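Berkodo hand grippers, the pair: a long-ish review
Posted by Britt-Marie Sjöberg, 10 May 2026

I have been meaning to write this since March, when our little group at Westerberg bought a set of these for teaching a robot to fold laundry. You hold one in each hand, do the job yourself, and the recording becomes the lesson. I came to them after a long winter of steering an arm by remote control (never again, my poor shoulders!), so I was ready to be charmed — and mostly I was.
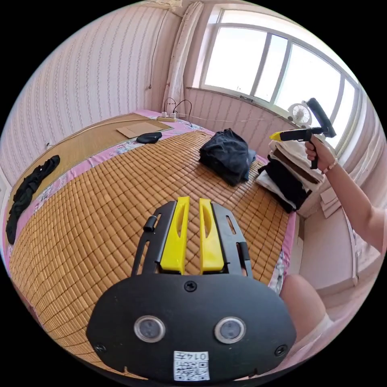
Yellow fingers, black body, and a bamboo mat to work on.

The grip is a pistol-style handle and it suits my smallish hands very well. Oda Rønning, who has bigger ones, would like a bit more room, but she has happily done far more folding than I have. The yellow fingers are lovely to work with because they stand out so clearly against dark clothes, and you always know where your tips are, even when you are leaning over a bed with a jumper bunched up in front of you.

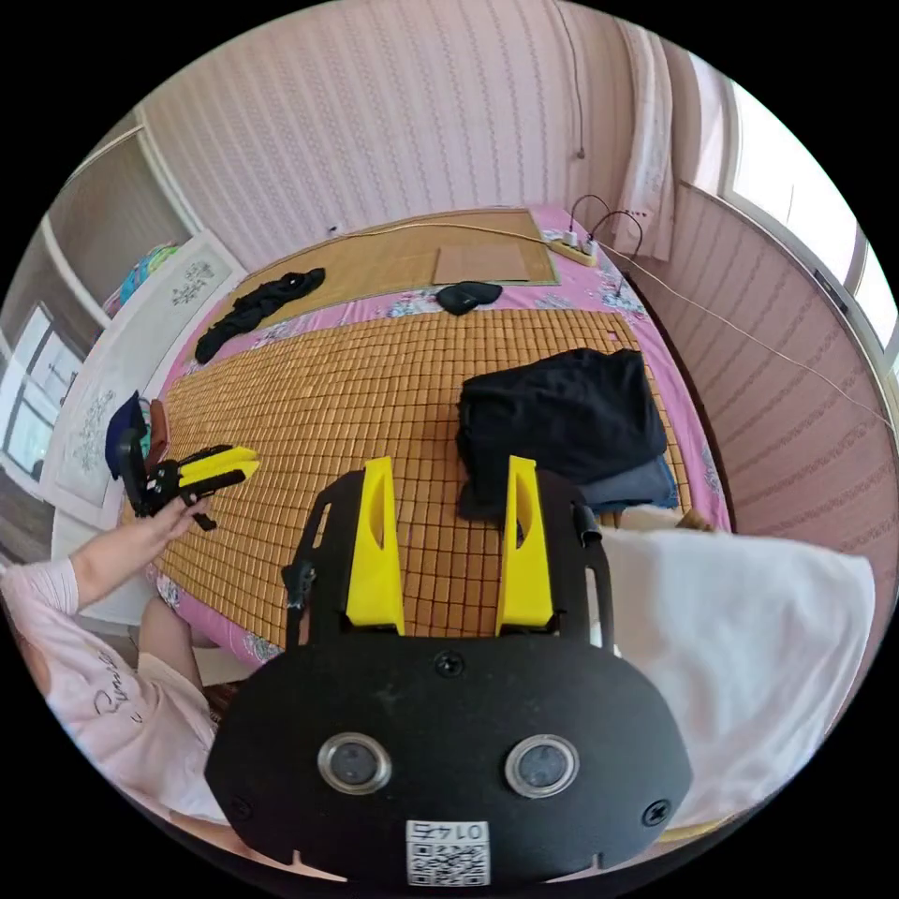 What took me longest was slowing down. At home I fold a T-shirt without a thought, and my first recordings were far too quick and full of little tugs and second tries. Johanna Egger told me to move as though I were showing a patient child, which helped no end. We have now kept 1,000 folds between us and would like to reach 2,000 by the time the weather turns.

Grumbles, then. After four hours my wrists know all about it, and the printed guide is thin on how to start the pair together. I rang the shop, Gritis, and they were very kind about it.
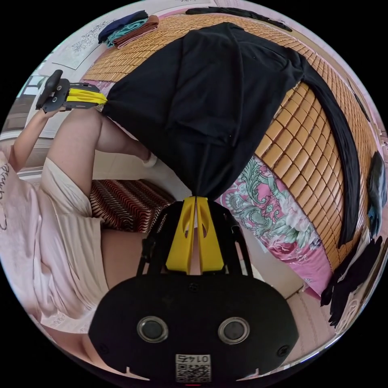 Would I buy them again?

Yes, and I'd get a spare set of fingers in the same order to save on the postage. If you mostly work with clothes and bedding, I think you'll be as fond of them as I am. Eight out of ten from me, and Oda says nine.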